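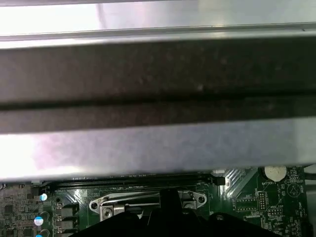
Tekdale BG-2 Board Gripper Kit

Two-finger electric gripper with wrist camera, for taking apart and servicing desktop computers and small servers. Supplied as a kit with fingers, camera bracket, cable set and adapter flange. Arm not included.

Application

The BG-2 is meant for work on motherboards that are still in the chassis: memory modules, socket brackets, coin cells, pin headers and fan plugs. The fingers are narrow at the tip and widen toward the body, so check clearance at the body as well as at the tip when planning a path beside a drive cage or cross bar. Tekdale can check clearances from a chassis drawing before an order is placed.

Camera

The camera sits beside the gripper body and looks along the fingers. Focus is fixed and set for the fingertip area. Parts of the chassis that come between the lens and the board will be soft, and bare metal close to the lens will reflect. For polished cases we recommend the diffuser ring (order separately) and a manual exposure setting. Auto exposure is on by default and tends to darken the board when a bright bar is in view.

Printed board labels can be used as position marks if they are large enough to resolve. Very small lettering between components should not be relied on.

Specifications

Drive: electric, self-locking on power loss
Fingers: black anodized aluminum, replaceable, two screws each
Fingertip pads: static-dissipative, glued
Supply: 24 V DC
Rated pad life: 2,000 grip cycles
Inspection interval: 1,000 grip cycles
Kit weight including bracket: 575 g
Camera cable: 800 mm, right-angle plug at the gripper end

Notes on use

Disconnect the computer from power before the gripper enters the case. Ground the flange. Open memory slot latches with the closed fingertips, one side at a time, then grip the module by its short edges. Do not lift a board by its socket bracket.

The kit does not drive screws. Customers who need this usually pair it with a second arm – the Drornow bit holder fits the same flange.

Recalibrate the camera after any finger change. The routine takes one printed target, included, and is described in section 4 of the manual.

Ordering

BG-2 kit, standard fingers
BG-2L kit, long fingers
Pad set, ten pairs
Diffuser ring

The long-finger version ships from March. Technical questions: Kenta Hirano, applications. Orders and spare parts: Godelieve Bosman, Emstead office.

Page revised 28 January 2026.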